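Dravenia Printed Cotton Throw, Medium: Long-Term Review

Reviewed by Ezequiel Robles
Category: Soft furnishings / Throws and covers
Tested: eight months, two units

Summary

The Dravenia is a lightweight woven cotton throw sold as a sofa cover, a table cover and a picnic cloth. I have used two of them in the first two roles and once, briefly, in the third. It launders well, holds its color better than its price suggests and is thin. The print is the main attraction. The edge finish is the main weakness, and anyone who runs a hot dryer should read that section before ordering.

Specification

Stated size: 50 x 70 inches
Measured size, new: 50 1/4 x 69 1/2 inches
Measured size, after ten washes: 48 3/4 x 67 inches
Fiber: 100 percent cotton (label)
Weight, new, dry: 700 grams
Construction: single layer, plain weave, printed one side
Edge: overlocked in a contrasting thread
Care: machine wash cold, tumble low
Country of origin: not stated on the unit label

The weight works out a little over 300 grams per square meter, which places it between a heavy bedsheet and a light canvas. It is not a blanket. Product pages that show it on a bed in winter are optimistic.

Packaging and first inspection

Both units came folded around a card insert in a paper band. No plastic. There was a slight starch smell that went with the first wash. I found two loose thread tails on unit A and one skipped section of overlocking on unit B, a little under an inch long, on a short side. I left it alone to see what it would do. It has grown to an inch and a half in eight months, so it is a real defect but a slow one.

Squareness was checked by folding corner to corner. Unit A was out by 3/8 inch along the long side. Unit B was out by 3/4 inch, enough to notice on a rectangular table where the overhang is visible on both sides. On a sofa it makes no difference.

Print

Dravenia prints the ground color first and lays the other shades over it. On the back the colors are visible as a pale ghost, with the tan coming through more strongly than the green. I would call it a one-sided cloth. If it is going over the back of a chair where both faces show, buy the solid version.

Registration between shades is loose by design. There are no hard outlines for the eye to check, and small errors disappear. This is sensible on a cloth at this price. The same company sells a grid pattern in the same weave and I have seen two of those in a store with obvious drift along one side.

Color retention was judged against a swatch cut from the hem allowance of unit A and kept in a drawer. After ten cold washes the green had lost a small amount of depth. The browns had not changed to my eye. After twenty washes the green was lighter again, and the whole cloth looked a step softer, though still well inside what I would accept. Unit B spent May and the rest of the summer on a sofa under a south-facing window. The top of the sofa back, which gets the most sun, is now visibly paler than the seat. Rotate it.

Crocking (color rubbing off) was tested with a damp white handkerchief, twenty strokes, moderate pressure. New: faint tan mark. After three washes: nothing. Wash it before it goes on a light sofa.

Wash and dry

Cold wash, normal spin, low tumble, taken out slightly damp. Shrinkage was 3 percent on the short dimension and 3.6 percent on the long, nearly all of it in the first two cycles. It then stayed put. One hot wash on unit A, done on purpose at cycle fifteen, took off a further half inch lengthwise.

Line drying leaves it stiff. Five minutes in the dryer afterward fixes that.

I ran one load with a heaped tablespoon of washing soda in place of the usual detergent. It made no difference to the feel and I would not bother again.

Lint was moderate for the first three cycles and low after that. Pilling is close to nil, as expected from a plain weave with no brushed surface. The areas where people sit show a slight shine when viewed at a low angle under a lamp.

Edge

The overlocking is a narrow three-thread finish. It is flexible, it does not add bulk, and it is cheap to do. It also has no hem behind it, so the thread is all that stands between the weave and a fray. On a high dryer setting the thread draws up faster than the cloth and the border begins to ripple. Unit A did this after the hot wash. A steam iron flattened it for a day and then it came back.

For anyone willing to sew, the fix is simple. Turn the edge once by 3/8 inch and run a straight stitch with a 3.0 length. It took me fifty minutes for the full perimeter, including pressing. The turned edge does not ripple. You lose 3/4 inch in each dimension.

Wrinkling

Plain weave cotton wrinkles, and this one does so readily. Folded in a drawer for a week, it comes out with clear fold lines that survive a day on the sofa. Dropped in a heap for the evening, it picks up soft creases that mostly relax by the next morning. The mottled print hides a good deal of this at normal viewing distance. A plain pale cloth of the same weight would need ironing far more often.

Ironing is easy. Cotton setting, steam on, print side down. Nine minutes for the whole cloth on a standard board.

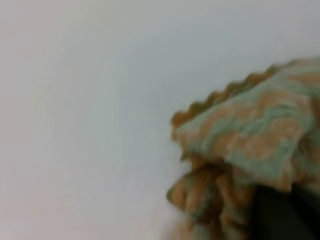

Green and tan colorway, crumpled on a pale surface.

Use on a sofa

On a tight-woven upholstery fabric the Dravenia slides. On velvet or a coarse linen it stays in place for most of an evening. I tried the Grostard grip strips (silicone, peel-off backing) under the rear edge and they held for nine days before the adhesive gave out. Foam pipe insulation pushed into the gap between seat and back works better and costs very little.

Coverage is adequate for a two-seat sofa, seat and back, with nothing left for the arms. On a three-seat sofa it covers the seat cushions only. The Large adds 20 inches and 1250 grams is its stated weight, which suggests a heavier cloth. I have not had one on hand to confirm it.

Use on a table

At 300-odd grams it drapes cleanly over a square edge and does not blow around indoors. A coffee spill soaked through to the tabletop in under ten seconds. There is no coating, and the label makes no claim to one. Put a felt pad under it if the finish on the table matters. Coffee came out of the tan areas completely with a cold soak and a normal wash. A turmeric stain did not, although it is hard to find again among the ochre.

Compared with

Ventura woven throw. Heavier, dyed yarn, usable on both sides, twisted fringe. Better made in every respect, and twice the price. The fringe tangles in the wash and needs to be combed out by hand. If the throw will be washed monthly or less, this is the one I would choose.

Gundden cotton cover. Same weight class as the Dravenia, with a proper double-turned hem. The prints are flatter and the green leans toward gray. Shrinkage in my unit was worse, at 5 percent lengthwise. It is the better table cover on account of the hem.

A flat sheet. Larger, thinner, cheaper. It slides on everything and shows every crease. Fine for a moving day.

Durability estimate

Tensile testing is beyond what I can do at home. What I can report is that unit A has had 24 washes, one of them hot, and has no holes, no thin spots and no seam failures. Unit B has had 19 and has the one growing gap in the overlocking. On that basis I expect three years of regular sofa use, with the edge failing before the cloth does.

Ratings

Fabric: 7/10
Print: 8/10
Edge finish: 4/10
Wash performance: 7/10
Value: 8/10
Overall: 7/10

Ordering notes

Buy for the washed size. A table that needs the full 70 inches will be short after the second cycle. The green and tan colorway carries item number 3535 and is easy to confuse with the darker version in the online listing, where the two thumbnails look nearly the same. Returns are accepted unwashed only — check the corners for square before the first wash, while the cloth can still go back.

Update, after 24 washes: Dravenia replied to my question about the skipped overlocking on unit B and offered a 200 point store credit or a replacement. I took the replacement. It arrived square to within 1/4 inch, with no skipped stitches, and will go through the same wash schedule.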